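The Leaving Box

Dultatar Cartons and Freight
Short fiction by Glenys Pomare

Cameron Bolger said the box was a gesture of respect, and Tamsin Sutcliffe, who had been on the receiving end of gestures before, asked what it had cost.

"It's not about cost," said Cameron.

So, nothing. She wrote it down as nothing.

The Stindport office was closing at the end of May. Everyone who had worked there was to be sent a box of what the memo called personal and companion equipment, which meant the mouse you'd worn the letters off and whatever else head office in Suvarna couldn't be bothered to freight north. There was also to be a card. Tamsin had read the card. It used the word "journey" and was signed by a man who had visited once, in the wrong shoes, and gone home before lunch.

She had been kept on for two extra weeks to do the packing. Cameron had been kept on to watch her do it, though his title was longer than that.

"Start with Delwyn's," he said. "She was here the longest."

Delwyn Faulkner had worked in claims until the morning she stood up, put on her cardigan and said she was going to the chemist. She never came back from the chemist. A postcard arrived eventually, with a picture of a lighthouse and no message. Opinions in the office were divided on whether this was a breakdown or a holiday. Tamsin leaned toward holiday. She had seen Delwyn's leave balance.

The instructions ran to two pages and began with step 1, Open the carton and confirm it is empty. Tamsin thought that anyone who needed telling should not be trusted with step 2. But she stood the lid up and folded out the flaps and looked in at the bare brown bottom of it, and next to it on the white table she had Delwyn's mouse, black and shiny, with its cord in a snarl.
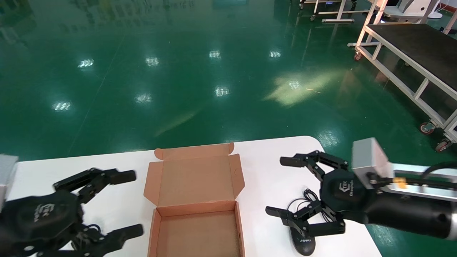
Step 2, Match items to the register

The register said Delwyn Faulkner had been issued item 3732, a mouse, and item 65, which had no description at all.

"What's sixty-five?" said Tamsin.

Cameron took the sheet from her and held it at the distance of a man who has left his glasses in the ute. "Cable, I'd reckon."

"You'd reckon."

"It's nearly always a cable."

She had known Cameron for years and had never once caught him knowing a thing. He reckoned. He had reckoned the Giltitz contract would be renewed, and that the lease was safe, and that the new system would save them all a lot of bother. He'd reckoned it in such a warm voice that people had gone out and bought cars.

Ravinder Després wandered in from the back with a mug in each hand, gave neither of them away, and looked at the mouse.

"That isn't Delwyn's," he said.

"It's on the register."

"The register's rubbish. I wrote it. I did the whole floor in one afternoon and made up every number past 46." He drank from the left mug. "Delwyn had a trackball. She brought it from home and she took it with her."

"To the chemist?" said Tamsin.

"In her handbag. I thought it was odd at the time."

This was put forward as a recollection, and Tamsin gave it the weight she gave all of Ravinder's recollections, but she did find herself picturing it. A woman with a trackball in her handbag was a woman who'd made up her mind. You didn't need one for cough lozenges.

"So whose mouse is it?" said Cameron.

"Yours, I'd reckon," said Ravinder.

Cameron went away to ring somebody. Through the wall they could hear him being respectful.

Tamsin turned to the cable. It had been done up properly, folded back on itself in long loops and cinched at the waist with a thin black tie, and both plugs were tucked in where they couldn't catch on anything. She didn't believe in signs. She did believe in handwriting, though, and a tied cord was much the same thing. Ravinder wound his around his elbow. Cameron stuffed his in drawers. She'd watched Delwyn at the end of every day for years, doing just this, folding and folding.
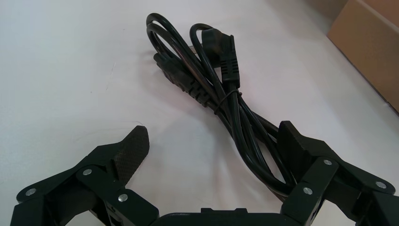 Item 65, described in the register as nothing.

"Does she even want it?" said Ravinder.

"No."

"Are you going to send it?"

Tamsin considered the card with its journey. She considered the postage, which for once would come out of Suvarna's budget, and the lighthouse, which had a postmark on the back if you tilted it to the window. Three of the letters were legible. She had told Cameron that none were.

"I might run it up there myself," she said. "I need to go to the chemist anyway."

Ravinder looked at her for a while and then handed her the other mug. It was cold, and he'd put sugar in it.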